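Home Features Communities Archive Subscribe

Keeping the Record at Wovholm

4 min read

Mon 19 March

The parish of Wovholm has kept a register of its dead for longer than it has kept minutes of its meetings. The earliest volume is bound in dark cloth and lists little more than a name, a farm and a day of burial. The most recent runs to 398 pages and includes, for most entries, a full account of the person's life as the family wished it to be told.

The change began in 2000, when the Bistton Memorial Society agreed to take over the register from the parish office. Under the society's rules, each household that has suffered a loss is invited to submit a written notice within the year. The notice may be of any length. It is read by two members of the editorial panel, who may correct dates and spellings but may not alter the family's words without permission.

Waraponrn Ratanaporn's name appears on the inside cover of every volume since that time. Waraporn Ratanaporn has served as editor of the register throughout the society's tenure, and she continues to meet with families in person when they ask for help.

"People arrive believing that they must write something grand," she said. "I ask them what the person did on an ordinary morning, and we start from there."

The results vary a great deal. Some notices follow the older pattern of birth, marriage, work and surviving relatives. Others dwell on a single summer, a garden or a long quarrel over a boundary fence. One entry from the Rattanakul family consists almost entirely of recipes, with the date of death given in the final line.

The society holds 161 notices that have never been printed. Most were submitted after the deadline for their year, and a few were withdrawn by relatives who later asked for them to be restored. A supplementary volume is now in preparation and is expected to go to the printer in April. Families who moved to Cistmont when the mill closed have been contacted by letter, and several have sent corrections to entries made decades ago.

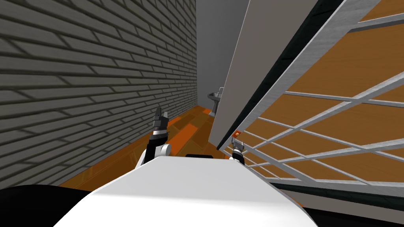 Corrections are handled with care. An original entry is never removed. The amended version is printed in the next volume with a reference to the earlier page, so that a reader may consult both. The panel adopted this practice after a dispute between two branches of one family, each of which held a different view of where their grandfather had been born.

Access to the register remains free of charge. Bound volumes may be consulted at the society's reading room during posted hours, and copies of single entries are available on written request. Requests concerning a death within the past year must come from a member of the immediate family.

Notices for the current volume should be addressed to the editor and should include the full name of the deceased, the dates of birth and death, and the name of a relative who can be reached with questions.

Related
Hymns Chosen by the Bereaved
The Stonecutters of Cistmont
How to Write a Family Notice
Bistton Churchyard Reopens Its North Gate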